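How to Freshen Up a Living Room Rug on a Saturday Morning

I put this off for weeks every time, and then it takes me less than an hour, so please learn from my bad habits! Start with the bare floor. Sweep along the boards, going the way the grain runs, and work toward the rug so the crumbs don't end up back where you've been.
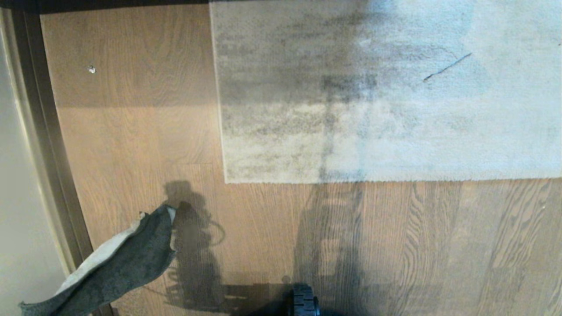

Next comes the vacuum. Set the head high for a short, fuzzy pile, and go slowly, first one way and then across. Threads and hairs love to cling to pale wool or cotton, and a strip of wide tape wrapped around your hand will lift the stubborn ones. Fold back each corner and do the floor under it too.
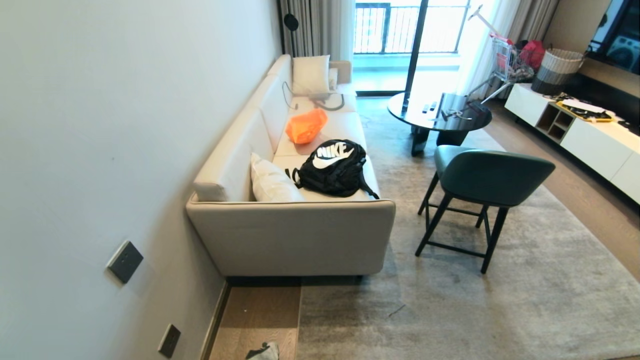 Before you shake on any baking soda, move whatever you can off the rug. Light things go first, and I like to carry them right out of the room (otherwise I just shuffle them in circles). A bar stool like the teal one is easy to lift by the seat, but get a helper for the round coffee table, and clear the top first. Leave the powder on for 16 minutes, vacuum once more, and open a window while you put everything back.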